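Speaker notes – teaching food words to adult beginners
Evening session for volunteer tutors, 14 people signed up

Slide 1. Say hello, mention fire exits, then straight in. Tonight is only about food vocabulary. Money and the doctor come next month.

Slide 2. Start with what learners already buy. Ask the room: what did you eat today? Write up the answers without correcting spelling. Point out that most beginners know "apple" and "tomato" and get stuck at "some", "any" and "a bit of". Read out Vlasta's list from the Joline group. She had 300 words on it and cut it to 174 after the first term. Pause for questions.

Slide 3. Objects before flashcards. Toy fruit and vegetables are cheap and they last for years. Pass the bag round now. Let people handle things while you talk. 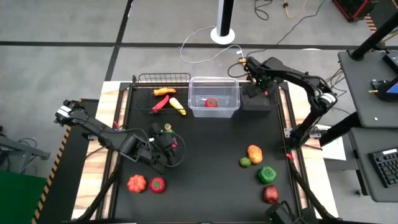 Photo: Omprakash Vashisht

Slide 4. Three tasks, five minutes each. Naming: one person holds up an item, partner says the word. Asking: "Have you got any onions?" – partner answers yes or no. Sorting: fruit on one side, vegetables on the other. Expect an argument over the tomato and let it run, as it gets people talking.

Slide 5. Plurals. Potatoes, cherries, loaves. Drill out loud, twice round the room. Don't write the rule up until the end.

Slide 6. Problems tutors have raised. Iddrisu's point: shop names for things differ from the textbook (courgette, aubergine, swede). Bring in a real receipt.

Slide 7. Handouts at the back. Next session January, same room. Collect the bag before anyone leaves.

Contact: Notburga Plattner, tutor support, extension 3581 | Back to top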